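**Can any machine clear and wipe down tables yet, or should I stop looking?**

Posted in Home & Small Shop Tech

I manage a shared workspace over a small print shop. We have one long room with desks, a kitchen corner and a few round tables that people use for meetings, lunch, and repairing things they should be repairing downstairs. Every evening somebody has to go around, pick up what has been left on the tables, put it where it belongs, wipe the tops and push the chairs in. It takes one person most of an hour and we are short of people who want to do it.

We already have a robot vacuum (a Plilora, the cheaper one) and it does fine on the floor as long as the chairs are in. So I got to wondering about the next step up. The owner saw a video of a two-armed robot folding shirts and putting cups in a dishwasher, and now he wants me to get prices. I told him I would ask first.

What I would need it to do:

- pick up loose stuff from a table (pens, cables, screwdrivers, cups, wrappers)
- put the stuff in one of three bins: trash, kitchen, lost and found
- wipe the table
- leave laptops and anything plugged in alone

It doesn't have to be fast. It could run from 9 at night until morning for all I care. Budget is not settled, but we are not a factory. The owner said "a few thousand," and I don't think he had looked anything up.

Is there anything on the market for this, or is it still all videos? If the answer is no, I would like to know which part is the hard part, so that I can explain it to him.

Posted by **printshop_upstairs**

---

**deskfern_68** wrote:

No. Hire a student for an hour a day. We looked into this last April for a break room half your size and gave up in one afternoon. Anything with an arm that is safe around people costs more than your budget before you even get to the hand, and after that you still have to pay somebody to make it do the job. The sales guy kept saying "platform." A platform does not wipe tables.

Also the Plilora will eat your phone chargers if you leave them hanging off the desk. Ask me how I know.

---

**torque_and_tea** wrote:

I worked for a while at Mekonnen, which builds pick-and-place cells for packing lines, and I do small automation jobs on my own now. I'll try to give you the longer version.

Your list has four items on it and they are very different in difficulty.

Wiping is the easy one. An arm can drag a pad over a flat surface in rows, and if you tell it where the table is it will do that all night. The limits are dull ones. It needs the table to be clear, it needs to press evenly, and something has to rinse or change the pad. If you had one table bolted to the floor, I could set this up for you with off-the-shelf parts and you would be happy with the result and unhappy with the bill.

Sorting into three bins is also further along than people think. Recognizing a cup or a pen from a camera works well now. The trouble comes from rules that are in your head. A paper cup with coffee in it goes to the kitchen and then the trash. A cup with pens in it stays where it is. You will find out how many of these rules you have when you try to write them down. I had a customer with a parts counter who thought he had three rules, and the list was two pages by Thursday.

Picking things up is the hard part, and you can tell your owner I said so. On a packing line we know the part, we know how it lies, and we build the fingers around it. On your table it is whatever people left. A mug is fine. A pen on a smooth top will roll or skid if the fingers come in a little off. A thin cable lies nearly flat, so two fingers have to close right at the surface without jamming into it, and then the far end of the cable drags along and takes something else with it. Wrappers crumple. A screwdriver can be picked up in the middle, but then it hangs whichever way the weight pulls it.

The table itself can be a problem too. Depth cameras do poorly on shiny surfaces, because a lamp reflected in the top can look like a hole or a lump. Before I say yes to any job I go and look at the lights and at what the work sits on, and I have turned down one with a polished steel bench that would have needed curtains.

"Leave laptops alone" I would put in the hard group as well. Avoiding the laptop is simple enough. Avoiding its cord while you clear what is next to it takes more care than most of these systems have. A mistake there costs you 2000 dollars and a member.

As for the videos, some are real, but look for three things. Is a person driving the arms from off camera? Is the video sped up? Does it ever show a second table? A robot that has learned one table well can be lost on another one with different height and lighting.

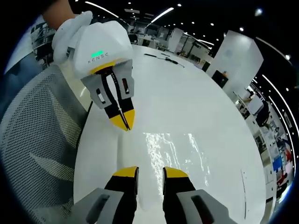
Training is where most of the work is going on now, and it is slower than the owner of a business wants to hear. One way to do it is for a person to do the chore by hand while holding the same kind of gripper the robot would use, with a camera on it, and then to do it again many times over. For your sort of job I would want practice on a setup like this one, a glossy white round table with a thin black cable and a small dark hand tool lying near the far side, and a bright patch of glare across the middle. It has two of the things I complained about above, the shine and the cable, and I would take a session on that top over ten on a matte gray bench. The grippers have yellow fingertips and simple two-finger jaws, so whatever gets learned has to work with two fingers and no thumb. Try it yourself some evening with two pairs of kitchen tongs. Clear one of your tables that way and time it. You will manage, but you will also notice how much you normally do by feel.

So my answer to what you asked: you can't buy this as a finished product at your budget. You can buy an arm, and you can buy a decent gripper (I use Iteo ones, they are not fancy but the spare parts come quickly), and you would then be running a development project in a room where people eat lunch.

If you want to spend money on the problem today, I would do the boring things:

1. Put a shallow tray in the middle of each table. Ask people to drop loose items in it before they go. Half will do it.
2. Run the power up through the tables or off a wall strip, so fewer cables are left lying around.
3. Get chairs that hook on the table edge. The vacuum gets the whole floor then.
4. Pay a person for the wiping.

The tray also helps if you try a robot in a few years. Emptying a tray at a known spot is a much easier job than searching a whole tabletop.

---

**printshop_upstairs** wrote:

Thanks, both of you. I did the tongs thing. One table took me eleven minutes and I dropped a full mug. The owner tried it after me and has stopped talking about the shirt video.

We are going to try the trays. The hook-on chairs would be nice, but ours are big office chairs with arms, so probably not this year. I may come back and ask about the wiping arm for the big cutting table downstairs, which is bolted down and always gets cleared at closing anyway.

---

**erance_user** wrote:

For the cutting table, ask what kind of dust you have before you buy anything. We have an Erance gantry cleaner over a bench in our sign shop. It is really just a rail with a pad on it, and it works well on vinyl scraps and paper dust. Adhesive is another matter. The pad gets sticky and then it smears, and it has no idea that it is smearing, so you come in the next morning to a table that is worse than you left it. We swap pads twice a night with a timer changer, and that fixed most of it.

It can't pick up anything bigger than a bottle cap. I left a tape measure on the bench once and it pushed it back and forth until morning.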